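**Celholm opens second teleoperation line for two-arm demonstration work**

*Wednesday, March 13, 2019*

Celholm has put a second teleoperation line into service at its Egger site, doubling the bench time available for recording two-arm demonstrations. The line runs on Trornari, the company's in-house control and logging software, and uses the same pair of leader arms that operators have worked with since October.

The method is direct. An operator sits at a console and moves two passive leader arms by hand. Joint encoders on the leaders are read at a fixed rate, and the readings are sent as position targets to two follower arms at the bench. Each follower carries a parallel gripper driven by a trigger on the matching leader. Trornari writes the commanded positions, the measured positions, the gripper openings and all camera streams to a single time-aligned file. One file holds one attempt at one task.

The first set of tasks on the new line covers transfers between bins. The operator picks a part from one bin with one arm, passes it to the other arm over the table, and releases it in the second bin. Handover was chosen because it is the step at which earlier policies trained on single-arm data failed most often. The two grippers have to agree on position and timing within a small window, and a late release by the giving hand pulls the part out of the receiving hand.

"With scripted motions we could get the arms to the same point in space without much trouble," said Godfrey Mutiso, who leads data collection at the site. "What we could not script well was the release. A person at the leader arms waits until the second grip has settled. We want that wait in the data."

Celholm plans to record 3,000 demonstrations on the line before any model is trained on the full set. A pilot set of 230 was completed during commissioning and has been used to check file integrity, camera synchronization and operator consistency. Of these, 19 were rejected. Most of the rejected files had dropped camera packets, and the remainder were stopped by the operator before the task was complete.

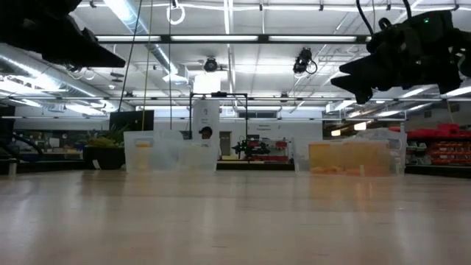
*Two grippers over the table at the Egger site, with translucent bins near the far edge.*

Operators work in blocks with a fixed rest period between them. Fatigue shows up in the logs before it is reported, according to Miyuki Kudo, who wrote the review procedure. The usual signs are longer pauses before grasping and a rise in small corrective motions near the bin walls. Files with these features are kept but tagged, so that a training run can include or exclude them.

"We decided early that a slow demonstration is still a valid demonstration," Kudo said. "A demonstration with hesitation in it is a different matter. The policy will copy the hesitation. It has no way of knowing that the person was tired."

Each completed file is reviewed at three times normal speed by someone other than the operator who recorded it. The reviewer marks the first contact with the part, the start and end of the handover, and the final release. These marks are not used as control inputs. They serve to cut the file into segments for error analysis and to compare operators with one another on the same stage of the task.

The second line differs from the first in its treatment of delay. On the original setup, camera frames were stamped when they reached the logging computer, which introduced an offset that varied with network load. Frames are now stamped at capture against a shared clock. Mutiso said the change made the older files harder to combine with the new ones, and that the two sets will be kept apart until a correction has been tested.

Hand guiding, in which a person takes hold of the robot and moves it through the task, was considered for the new line and set aside. The approach needs no leader arms and gives the person a direct sense of contact forces. With two arms, however, one person has to hold both at once, and the person's hands and forearms enter the camera views during the parts of the task that matter most. Celholm still uses hand guiding to teach fixed waypoints, including the rest positions to which the followers return between attempts.

Force feedback to the operator is not fitted. The leader arms are balanced against gravity but give no indication of contact at the follower side, so operators judge grip from the camera view. An option to feed gripper motor current back to the trigger is under test with hardware from Zerkix, a supplier of small actuators. Results so far are limited to bench measurements, and no recorded demonstrations have been made with it.

Work on the 3,000 files will proceed in batches. Bin positions are to be shifted between batches within marked limits, and the direction of transfer is to be reversed at set intervals to balance the use of the left and right arms. Parts will be changed only after a batch has been reviewed. The company has not given a date for completion of the set.

Trained policies will be evaluated on the same bench, with an operator at the console who can take over at any point. Takeovers will be logged in the same file format as ordinary demonstrations and added to later training sets. Kudo's group is preparing a written protocol for those sessions, covering when an operator may intervene and how the return of control to the policy is to be recorded.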